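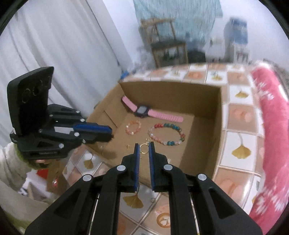 Okay, a long one tonight, friends, so get a cup of something. I've been helping with the Rakau girls' volleyball program for two seasons now and I finally have enough thoughts about serve receive to fill a thread (my husband has asked me to please put them somewhere other than the dinner table).

We lost the April final to Paredes in five sets and I have watched that match more times than is healthy. Everybody in the gym remembers the last rally. What I keep going back to is the second set, when they ran off seven straight points and every one of them started with a short serve to our left side.

Seven! Same spot! And our kids were fighting for it, don't get me wrong, they were on the floor for every ball. We just had two girls who each thought it was the other one's, and by the time somebody called it the ball was already dropping between them.

So this summer Coach Marjatta Vuorinen did something I grumbled about at first. She took the first half hour of every practice and made it passing, no hitting at all, with the servers told to aim for the seams. You have never seen teenagers so bored. One of our middles asked me if we were still a volleyball team.

But I sat up in the bleachers with my notebook, because I'm that person, and I wrote down every pass at our open gym last week. 363 of them, and 243 went where the setter could run any play she wanted. I don't have a number from last year to put next to it, I wish I did, but I know what last year looked like and it didn't look like that.

The thing I love most is the talking. Our libero is a sophomore and maybe the quietest kid I've ever driven home from a tournament, and she is now bossing seniors around back there like she owns the place. "Mine, mine, mine," all the way from the service line. I could hear her over the fans!

We still can't block the slide to save our lives, and our second setter is coming back from a bad ankle, so I'm not promising anybody a banner. Zevance graduated hardly anyone, and their jump servers are going to test all this pretty hard.

Anyway, home opener starts at 6:30, the JV girls play right before, and if you come early there's usually a good parking spot behind the music building. I'll be the one with the notebook. Come say hi, and please wait until the rally's over!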